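4. Running a Self-Reset Collection Session

This section covers bin collection with the Dindix grasp learner, the method used in the Drurkstead block study. The arm picks a block, drops it somewhere else in the bin, scores itself, and goes again. Scoring itself is the part it enjoys most, so read 4.3 before you believe any of the numbers.

4.1 Before you start

1. Clamp the bin to the table. An unclamped bin will wander, and the learner will bravely adapt to the wandering, and you will have trained a policy for a bin that no longer exists.

2. Tape down anything flat near the bin, including the paper-covered acrylic.

3. Run the bin calibration from the Ivulside console. Accept it only if the reported corner error is 2 mm or less. If it reports zero, run it again. It is lying.

4. Load the blocks by hand. Do not arrange them nicely. Tidy starts produce tidy data, and the learner then falls to pieces at the first sign of clutter.

Note: Blocks pushed up against a wall are welcome. They are the hard cases the method was built for, and the early Soriano baseline simply left them there.

4.2 Starting the session

5. Set the attempt limit to 30 for a first session. Longer runs can wait until you have seen the arm behave.

6. Set the wall bonus to 4. This makes the learner value a block at the edge over one sitting in the open. Higher values cause it to ignore the open blocks completely, like a cat with a perfectly good bed.

7. Press Start and keep a hand near the stop button through the whole first descent.
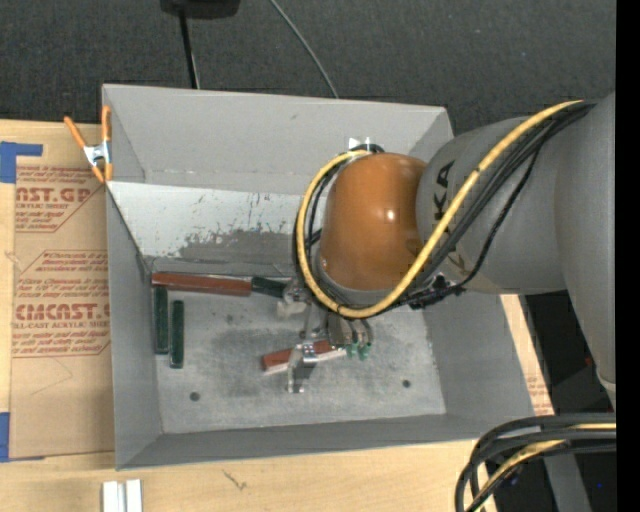
Figure 4-1. Gripper at a red block near the middle of the bin, with other blocks along the far side and toward the left wall.

8. Check the cables at the wrist when the arm is at its lowest point. They should follow the arm with a little slack. If a loop hangs where the fingers can reach it, stop and tie it back. The learner does not know what a cable is and will happily count one as a successful grasp.

Caution: Never reach into the bin to help. Apart from the risk to your fingers, a helped grasp is logged as the arm's own work, and it has no shame about this.

4.3 Checking the scores

The learner calls a grasp good when the fingers stop before they fully close. Finger width is a cheap signal and mostly an honest one. It fails when the fingers jam on the bin wall.

9. Open the session log and play back every attempt marked good that ended near a wall.

10. Relabel the false ones as Miss. Leave the rest alone, even the ugly ones. A block held by one corner is still held.

11. If you relabel more than 4 in a session, redo the calibration in step 3 before collecting again.

In our March runs, checking by hand took 38 minutes per session and was everyone's least favorite job. Skipping it gave us a policy that grabbed the wall with great confidence. Save the corrected log under a new name before moving on to Section 5.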